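Search this site Search Enter keywords

Storage labels should state a temperature

By Viera Beneš

Most produce sold at retail carries a price, a variety name and a country of origin. It rarely carries a storage temperature. My position is that it should, and that the usual objection, lack of space on the label, does not hold up.

Citrus, apples and tropical fruit have different storage needs. Many apples keep best just above freezing. Mandarins tolerate a cool shelf but can develop pitting if held too cold for too long. Tropical fruit often browns under conditions that suit an apple. A household refrigerator runs at one setting, and the kitchen counter is whatever the room happens to be. The buyer sorts the fruit between the two by habit.

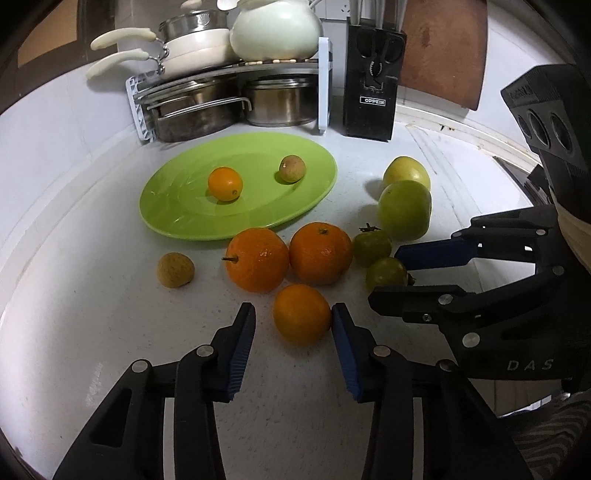

Mandarins and smaller fruit on a kitchen counter, with a green plate.

Habit is a poor guide. In September the buying cooperative at Carnwood asked 420 member households where they kept each type of fruit. Roughly 300 said that everything went to the same place. Štefánia Murín, who compiled the returns, found no difference between households that bought weekly and those that bought more often.

The second variable is ethylene. Apples give off a good deal of it and citrus gives off little. Sensitive produce stored beside apples ages faster, and a sealed drawer makes the exposure worse. A label reading "2 C, store apart" would cover both points in very little space.
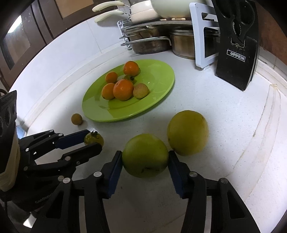 Retailers reply that temperature guidance would expose them to complaints when fruit fails early. I find this weak. Dairy has carried such guidance for decades and the complaints are manageable. Oldřich Mikuš of the packing firm Matoušek raises a better objection: the correct figure depends on variety and on how long the lot has already been held, so a single printed value may mislead. He is right about the variation. A range would handle most of it, and the packer already has the lot history on file.

Cost is a minor issue. Matoušek prints labels in rolls of 1000, and the text is changed for every lot anyway. One more line requires a revised template and a check by whoever approves the proofs.

I would start with apples - the data are good and the range is narrow - and add citrus the following season. Loose fruit is harder and will need a shelf card.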